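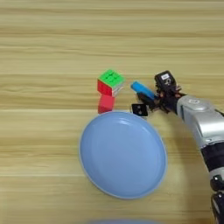 I've had the Langlois hand blender since February and it has been used nearly every day, mostly for soup. I bought it from Famach after my old one started smelling of hot dust, and it cost me £73, which made me wince a bit. Anyway, the soup! Leek and potato comes out properly smooth, no stringy bits, and the guard at the bottom is shaped so that it doesn't spit up the wall. My pan is quite shallow, so that matters more than you'd think. A lot of mine ends up cold for lunch the next day, thick enough to eat off a plate like the big light blue one on my table, with a heel of bread and no spoon at all.

There are 9 speeds on the dial and I use two of them. Speed two is for soup and seven is for pesto, and the ones in between all sound the same to me. The button is a bit stiff and you have to keep it pressed the whole time, so my thumb gets sore if I'm doing a big batch.
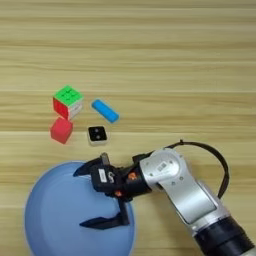 The whisk attachment is where I'd knock a point off. It does cream in about 2 minutes, lovely, but egg whites took ages and I gave up and got the old rotary whisk out. It also rattles where it clicks into the handle — I rang the shop and they sent me another, and that one rattles too.

Cleaning is easy enough. The leg comes off with a twist and goes in the dishwasher, though I mostly just run it in a jug of soapy water. The cord could be longer (my only free socket is by the bread bin). My sister has the Koltenmont one and hers is quieter, but it's heavier as well and I wouldn't swap.

Four stars from me, and five if you only make soup.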